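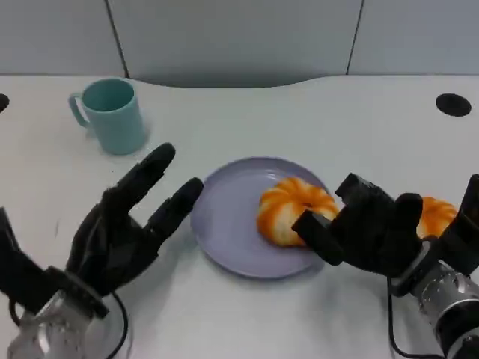 Two-hand tabletop build: frequently asked questions

Last revised January 15, 2022

These answers cover the two-hand rig on the white table at the Zastside shared workshop. The control software is called Tranach. The teleoperation front end is Dakano. Questions about membership and bench booking are handled on the workshop page.

What is the rig for?

Tabletop handling of light household objects under remote control, with recording of joint positions and camera video. The present task set is called the breakfast set: a plate, a mug and ring-shaped bread rolls with orange and white ridges. The operator picks up a roll, puts it on the plate or takes it off, and returns the hand to its rest pose.

Why a ring-shaped roll?

It offers several grasps on one object. The hand can pinch the outer edge, pinch across one side with a finger in the hole, or close over the top. The ridges also give the fingertips something to settle against. A plain round roll was tried first and tended to rotate out of the grip.

Are both hands needed for every task?

No. Most of the breakfast set is done with one hand while the other stays open and idle. The idle hand is still powered and still holds position, so treat it as live. Two-hand tasks, such as steadying the plate, use the same configuration file with the coupling flag set to 1.

How are the hands controlled?

The operator wears a pair of sensing gloves. Dakano reads the finger angles, maps them to the joint limits of the hand and passes targets to Tranach. Tranach applies a rate limit and a current limit before anything reaches the motors. The mapping is per operator. Run the glove calibration again if someone else has used the gloves.

What current limit should I use for food or soft objects?

Start with the profile named "soft." It closes slowly and stops at the first sustained rise in finger current. Raise the limit in single steps and test on a spare roll. Do not copy the limit from the "mug" profile, which is set for a rigid handle and will crush bread.

The fingertips slip. What should I check?

Clean the fingertips first. Crumbs and flour are the usual cause. Then check the approach angle: if the fingertips come down on top of a ridge, the roll tips toward the palm. Aim for the crease between two ridges. If slip continues, compare commanded and measured finger angles in the log. A steady difference on one finger means its tendon needs tension.

How much video does one session produce?

The camera records at 2160 lines. Sessions are split into 52 takes, with 26 for each hand as the lead hand. The drive fills quickly at that setting. Copy finished sessions off before starting a new one, and do not record to the system disk.

Which port does Tranach listen on?

2084 by default. Change it in the network section of the configuration file, then restart both Tranach and Dakano. Dakano does not pick up a new port while running.

How should the wrist cables be routed?

Leave a free loop below each wrist, long enough for the full wrist rotation in both directions. Clip the cable to the forearm only past the last moving joint. Before a session, rotate each wrist slowly to both ends of travel and watch the loop. If it touches the table edge, shorten it.

Does the position of the mug matter?

Yes, for logging. In plate tasks the mug goes at the back left, behind the plate, with the handle to the left. It serves as a fixed obstacle and is not to be moved during a take. If a hand bumps it, mark the take as failed and reset.

Can I use my own plate?

Use one with a shallow bowl and a low rim. A deep rim blocks the lower fingers in an edge pinch. Avoid glossy dark plates; the depth estimate drops out on them. Enter the diameter and rim height in the object file.

What do I do if a hand stops in mid-grasp?

Press the stop button, then wait for the motor status light to go out. Open the fingers by hand from the base joint, not from the tip. Read the fault code before clearing it. Overcurrent faults can be cleared once. If the same fault returns, leave the hand off and write it in the bench log.

Where do spare parts come from?

Tendons and wrist bearings are ordered through Mac Suibhne. The last bulk order went in during July. Cable clips are printed in the workshop, and the print file is in the Tranach folder under "mounts."

Related pages
Glove calibration, step by step
Tranach configuration file reference
Replacing a finger tendon
Dakano log format
Zastside bench rules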